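4. Preparing your first aroma session

The Prornex herbal diffuser by Jilthorpe works with dried leaves or with water infusions. Please read section 3 (Safety) before you continue.

1. Take out the glass cup and wash it with warm water and mild soap. Let it dry in the air.

2. Put 30 g of dried mint, sage or lemon balm in a bowl. Fresh leaves are also possible, but then use 64 g, because they contain more water.

3. Pour hot water over the leaves until they are covered. Wait until the infusion has the temperature of the room.

4. Pass the infusion through the fine strainer. What you do not use today, keep in a closed jar in the refrigerator, and write the month on the jar.

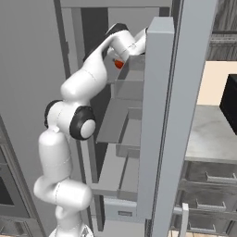
Robotic arm reaching into an open refrigerator.

Note: An infusion made with fresh leaves loses its smell faster. If the liquid becomes cloudy, throw it away.

5. Fill the glass cup up to the lower line. The upper line is only for the Prinen large cup (part no. 108), sold separately.

6. Close the lid and turn it to the right until you hear a click. Press the round button one time for a soft aroma, two times for a strong one.

CAUTION: Do not heat the glass cup in a microwave oven. The metal ring at the bottom cannot be removed. If the infusion is too cold, warm it in another container and pour it after. 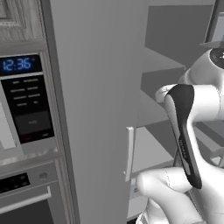
4.1 Setting the timer

Hold the round button until the light blinks. Each short press adds 30 minutes. For a child's room we recommend one press - the smell stays in the room also after the unit stops.

If the light does not blink, unplug the unit, wait a moment and start again from step 6.

Text of this section: Khang Trình, Ông product support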